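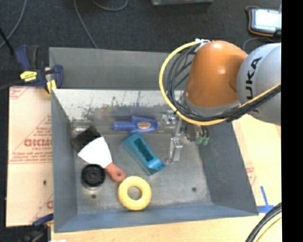
2024年2月25日　研究日誌

ブリッドブリッジ実験室において、把持位置推定手法の比較試験を継続した。本日の対象は、当研究所がドリディマウの名称で開発を進めている自己教師あり学習方式である。試行の成否を学習信号とし、人手によるラベル付けは行わない。

学習に用いた試行は累計1,623回に達した。このうち700回分は7月に取得した旧データであり、当時はハンドの開き幅を記録していなかったため、該当項目を欠損値として処理している。旧データを除外した場合の影響については、別途検証を要する。

午後は評価試験を50回実施した。金属製の箱に形状の異なる物品を入れ、アームが一点ずつ取り出す手順である。輪状の物品では、中央の穴を把持候補とする推定が5回あった。柄のある工具類については、柄の中央付近を選ぶ傾向が前回より明瞭になった。一方、箱の壁際に寄った物品では指先と壁面の干渉を避ける候補が少なく、計画段階で棄却される例が続いた。底面の反射が深度値に及ぼす影響も否定できない。

成功率の集計は、判定基準をウットソープ側と統一した後に行うこととする。先方は持ち上げ後の保持をもって成功とし、当方は箱外への搬出までを条件としている。

箱の固定位置は変更せず、次回も同一条件で実施する。ブキャナン計画の中間報告に添付する図表は未着手である。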